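Home Tickets Knowledge Base Storage Laundry Sign in

Ticket 813: Sweaters will not stay folded
Product: Roredard under-bed drawer
Opened by: Siwan Lewis
Assigned to: Garba Afolabi
Status: Resolved, more or less
Opened: September 20, 2022

Siwan Lewis wrote:
The drawer is fine. The drawer glides like a dream. My problem is that everything I put in it comes back out as a lump. I fold on the bed, I carry the stack over, I close the drawer, and by the next morning the sleeves have escaped. I've followed the leaflet twice, including the page that is clearly about tablecloths. The worst offenders are a brown ribbed sweater and a pinkish crew neck with a little tone-on-tone logo on the chest. 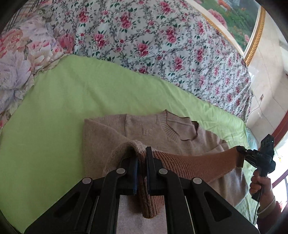
Before you ask, yes, I have read article 606, and no, I don't own a "folding surface." I own a bed.

Garba Afolabi (support) wrote:
Thanks, Siwan. A bed will do. Two questions. Are you folding one sweater on top of another? And are small things going in the same pile?

Siwan Lewis wrote:
Yes and yes. I work in layers, like a geologist. Everything lands on the green sheet and gets sorted when I reach it. The rose comforter has been shoved to the far side, so I consider this a prepared workspace. 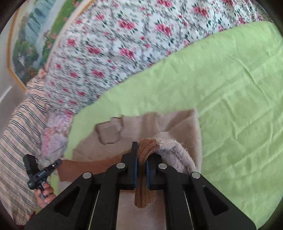

Attachment 2: Sorting pile, with the beige fleece underneath.

Garba Afolabi wrote:
OK, I think we have it. Please try the following:
1. Clear the pile off the sheet. Put the fleece aside; it is too bulky for this drawer and belongs on a shelf.
2. Small knits go in the side bin.
3. Lay one sweater flat by itself. Fold one side in and bring the sleeve straight down along it, cuff toward the hem. Repeat on the other side.
4. Smooth it, then fold up from the hem.
Don't roll anything ribbed. The leaflet says you can. We have mentioned this to the people who write the leaflet.

Siwan Lewis wrote:
Tried it with a pale pink one. Took me 19 minutes, most of which went on finding somewhere to put the fleece — your "shelf" being a chair.

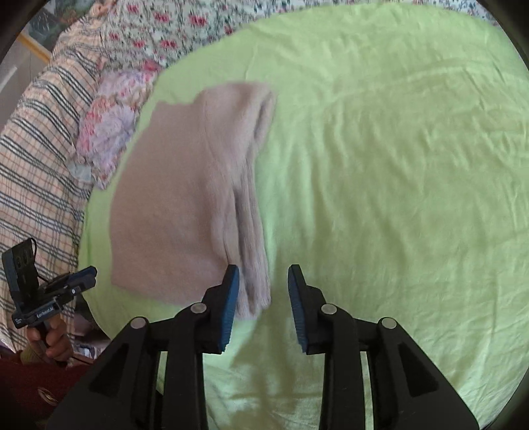

Attachment 3: Pink sweater on the sheet, sleeve down the side.

Garba Afolabi wrote:
That sleeve is right where it should be. Fold up from the hem and stand it on edge in the drawer. How does it look tomorrow?

Siwan Lewis wrote:
Still a rectangle. The brown one has slumped a bit, but I've decided that's its personality. You can close this. The fleece still lives on the chair.

Internal note, Austra Kuusk:
Closed. Leaflet wording passed to Ivars again.

Recent tickets
Midtbø shelf leans to the left
Lollutard hangers: shoulder bumps on knitwear
Side bin missing from Roredard box
Can I fold a fitted sheet? (locked)

Rorulex Support uses cookies to remember your open tickets. Accept Manage settings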